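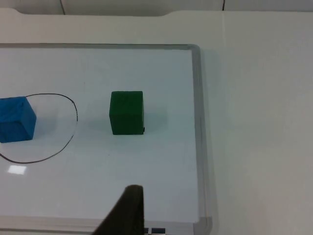 **For immediate release**

# Trindance publishes Drurkel, a free program for the timing of eclipsing double stars

**COVSIDE, June.** Trindance, a software company from Covside, has published the first full version of Drurkel, a program which helps amateur astronomers and students to measure the times of eclipses in double stars and to find out why these times sometimes change. The program is free for everybody, also for schools and universities, and its source code is open.

Drurkel was developed together with the Oláh Observatory, a public observatory in the hills above Covside. It comes with a collection of 1242 eclipse times measured by the members of the observatory. Until now the largest part of this collection existed only in paper notebooks and in files which could be read on one old computer.

## Two stars and a clock

Many stars which look single to the eye are in truth pairs. When we see the orbit of such a pair from the side, one star passes in front of the other, and for some hours the light becomes weaker. This happens again and again, with a period that can be shorter than one day or longer than several years. The middle of the eclipse can often be measured with a precision of less than one minute, even with a small telescope in a garden.

For this reason an eclipsing pair can be used like a clock. If the two stars were alone, perfectly round and did not lose any gas, the clock would run with almost no change. In practice it is often early or late. Gas which flows from one star to the other changes the period slowly. An elongated orbit can turn in space, and then the two kinds of eclipses, the deep ones and the shallow ones, move in opposite directions in the timetable. And if there is a third star that we do not see, the pair is pulled around a common center of mass. When the pair is on the far side of this larger orbit, its light needs more time to reach us and the eclipses come late. When it is on the near side, they come early.

The difference is usually a few minutes or less, and it can take many years to go through one full cycle. To see it, one needs a long series of measurements, and one needs to know how much each measurement can be trusted. These are the two things for which Drurkel was made.

"People have good telescopes today and very good cameras, but afterwards they are sitting in front of a table of brightness values and they ask, what now?" says Rogério Bezerra, who started the program at Trindance and is responsible for its numerical part. "They can find the minimum by eye, and the eye is quite good at this. But the eye does not give you an error bar. Without an error bar you cannot say if two minutes is a discovery or a bad night."

## What the program does

The user opens a file with times and brightness values, and Drurkel looks for the eclipse. It fits the shape of the light curve with several methods and shows the results next to each other. If the methods do not agree, the program says so clearly and does not take an average of them. The uncertainty is estimated by repeating the fit many times with changed noise, which takes a few seconds on a normal laptop.

Times are corrected for the movement of the Earth around the Sun. This correction is a frequent source of mistakes. Light needs a little more than eight minutes to travel from the Sun to the Earth, so the same eclipse can be recorded many minutes earlier or later depending on the season, if the star is near to the plane of the Earth's orbit. Drurkel asks at the beginning which time scale was used in the file, and it refuses to continue if this question is not answered. In the test phase some users found this a bit strict. It was kept.
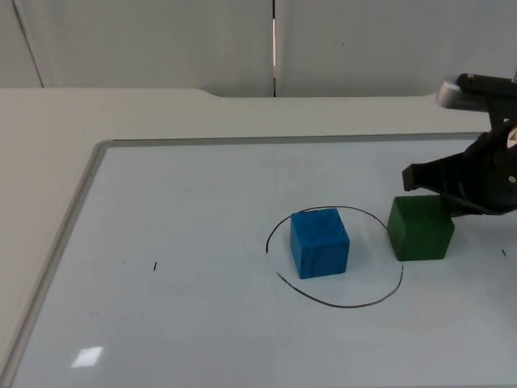 In the second part of the program, the measured times are compared with a simple timetable that assumes a constant period. The differences are drawn as a diagram, and the user can try to explain them with a straight line, a parabola, a turning orbit, a third body, or a combination. For every model Drurkel shows how many free numbers it uses and how much the fit is really improved by them. A model with a third body has enough free numbers to follow nearly any curve, and the handbook gives a full chapter to this danger.

For the third body there is also a check of stability. The program takes the masses and the orbits proposed by the user and calculates the movement of all three stars forward in time, up to 600 orbits of the outer body. If the system falls apart in this calculation, the proposed explanation is probably wrong, also when the curve goes nicely through all the points. The check is made with Newton's law of gravity only. Effects of general relativity are included for the turning of the orbit, as a separate term that can be switched on or off.

## The Oláh collection

The Oláh Observatory has been following eclipsing stars for several generations of members. The oldest times in the collection were estimated by eye at the telescope, by comparing the star with its neighbors and writing the result down every few minutes. Later ones come from photoelectric instruments and the newest from digital cameras. Altogether the collection contains eclipses of roughly 100 stars.

Noémie Marty, who leads the variable star group of the observatory, worked for a long time on the transfer of the notebooks. Every entry was typed in twice by different people and the two versions were compared. Where the original remark was readable, it was kept also, for example "clouds after the minimum" or "comparison star too low."

"I did not want to clean the data too much," says Noémie Marty. "If an observer wrote that his hands were cold and that he lost the star for ten minutes, then this is information. Somebody who uses this time can decide to give it less weight. When we only publish the number, this possibility is gone."

For 19 of the stars the new analysis shows a period that is changing in a way which is not well described by a parabola. The group does not claim that all of them have a third companion. In several cases the older part of the curve depends on very few visual estimates, and magnetic activity in one of the stars could also be the reason. The list is printed in the handbook with a note on each star, and observers who have free nights are invited to add new times. Most of the stars on the list can be reached with a telescope of modest size from the middle northern latitudes.

## For use in teaching

Drurkel contains a set of exercises for the last years of high school and for the first year of university. They begin with a light curve on paper and a ruler, and end with the mass of a hidden star. No programming is necessary. The teacher can choose if the students see the result of the computer before or after their own.

One exercise treats a question that students often ask, namely how one can know that the star is late and that it is not simply the clock of the observer which is wrong. The answer is found by measuring several different pairs with the same clock. If they are all late by the same amount, the clock should be checked first. In the data for this exercise one of the cameras was indeed running late, and the students are asked to find out in which week it started.

"This comes from our own files, I am sorry to say," says Noémie Marty. "We needed much more time to find it than the students do."

## Limits of this version

Trindance wishes to mention openly what the program can not do. Drurkel does not produce a full physical model of the two stars with their temperatures and shapes, and for such work other programs exist. It does not process raw images, so the brightness must be measured before. Contact systems, where both stars share an outer layer, can be timed, but the uncertainty is given too small when large dark spots are present on the surface. A warning appears in this case. A better treatment is planned for the next version.

"I prefer a warning that comes too often," says Rogério Bezerra. "We had a test user who complained about it, and then he looked again at his curve and wrote me a second message, which was shorter."

## Availability

Drurkel can be downloaded from the web page of Trindance, in versions for Windows, macOS and Linux. Registration is not needed. The program runs without an internet connection after the installation. The handbook is available in English and French, and a Portuguese translation is in preparation. The Oláh collection is included in the download and can also be obtained separately as a plain text file, with a description of all columns.

Reports of errors are welcome in any of the three languages. New eclipse times for the collection should be sent directly to the variable star group, together with the brightness values from which they were determined. Times without the original values can not be accepted anymore.

An introduction to the program will be given at the Oláh Observatory at 7:30 p.m. on the first evening of the summer program. When the sky is clear, an eclipse will be observed afterwards and evaluated on the same night. Warm clothes are recommended.

## About Trindance

Trindance is a company in Covside that writes software for measurement and data analysis. Its customers are mainly laboratories and makers of optical instruments. Drurkel is the first program which the company gives away without charge.

## About the Oláh Observatory

The Oláh Observatory is a public observatory run by its members. It offers evenings for visitors, courses for beginners and observing time for school groups. The variable star group is open to new observers, and previous experience is not required.

**Contact for the press**

Questions about the program: Rogério Bezerra, Trindance, Covside

Questions about the observations and the collection: Noémie Marty, variable star group, Oláh Observatory

Sample light curves and diagrams for print can be sent on request.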